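Gripper comparison, simulated bench: gallery

Ulumden test notes, page kept by Saimi Kettunen

These are the working pages for the gripper comparison run between the Covitach short-finger unit and the Rantala parallel unit. Both were tried on the same arm model, with the same Ledon controller settings and the same object set. Each gripper was given 464 pick attempts per object group: flat ware, handled ware, small solids and crates. Start positions were shuffled between attempts and the arm returned to its rest pose each time.

The set includes plates, mugs, a bowl, a banana, a small cube and two crates. Plates are the hard case, as the rims are shallow and the fingers must come in low.

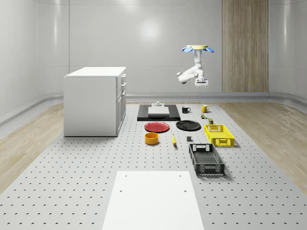 Ceiling-mounted arm with the white gripper empty over the pegboard. Red and black plates in the middle, yellow and black crates to the right.

Why is the arm hung from above and not fixed to the bench?
Hanging it leaves the whole work surface free and lets the fingers approach every object from the top. The cost is reach at the far corners, where the elbow has to straighten and the wrist loses some of its tilt.

Results so far are partial. Across all groups the Covitach unit completed 1,328 picks out of 1,856. Most of its failures were on plates, where one finger touched the surface before the other had passed the rim. Lowering the approach speed helped a little. Changing the wrist angle helped more, but it made the mug handles harder to catch and was switched off for that group.

The Rantala unit has finished handled ware and small solids only. It dropped 61 objects in those two groups, mainly during the lift. Its crate runs start in September, once the grip force limit in the controller has been reset.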